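Notes for the Sunday session: keeping a hall floor clean on an event day
Slot is 16 minutes, questions after. Leave the handout on the chairs before people come in.

Opening

Say good morning, say where the toilets are, start on time even if people are still coming through the door.

Start with Brindley. One hall, tile floor, folding tables up and down all day, more than 400 people through on a market Sunday. Litter on the floor was the complaint we got most, ahead of parking. We had one closet with a mop in it and one big bin by the exit, and that was the whole plan.

Ask the room: who has a written floor plan for cleaning, as opposed to someone who just does it? Wait for hands. Usually very few. Move on.

What ends up on the floor

Mostly paper. Napkins, tissues, receipts, price tags, the backing off stickers. Food is a smaller share than people expect, but it's what gets stepped on and spread.

Glossy tile is easy to sweep and hard to inspect. Under ceiling lights you get glare, and white paper on a cream floor is easy to walk past. Tell them to check each aisle from both ends. At the Cervantes building the floor is dark and the problem there is dust, so don't claim this works everywhere.

Sweeping between the tables

Keep this part slow. It's what they came for.

Pan goes down flat, a little ahead of the pile. Short strokes. Pull back an inch and sweep again for the line of dust at the lip. Then tilt the pan back before lifting it, or the paper slides off on the way to the bin.

Carry the bin to the work. A small round one that stands on the floor is better than a tall one with a swing lid. You bring the pan over the rim, turn it on its edge and let things drop. A light scrap often stays behind in the pan, so give it a tap against the inside of the bin and look before you walk off.
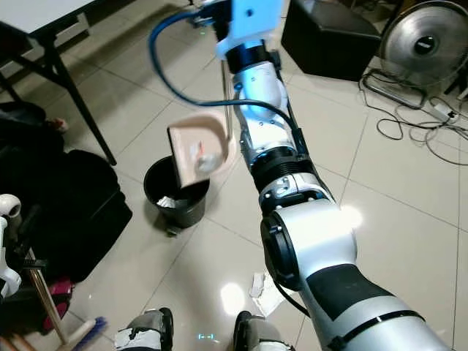 Table legs are the next thing. On folding tables the legs come down at an angle and litter collects where they meet the floor. Sweep from the wall side out toward the aisle. Don't move a table with stock on it – we did that once at Brindley and spent the rest of the morning picking up beads.

Last look: go back over the tiles right beside the bin. Pieces that miss the rim land there and get left.

Supplies

We buy through Sellska. Long-handled pans, 2 per hall, hung up and not stood in the corner. Liners in a size that folds well over the rim. The last order came to 69 dollars with brushes. The Bekerura liners were cheaper but tore on us, so mention it only if asked.

Timing

One pass before doors, one after lunch, one when the tables come down. If they can only manage one, make it the lunch one.

Close

Point to the handout, the checklist is on the back. Take questions. If someone asks about wet mopping, that's the November session.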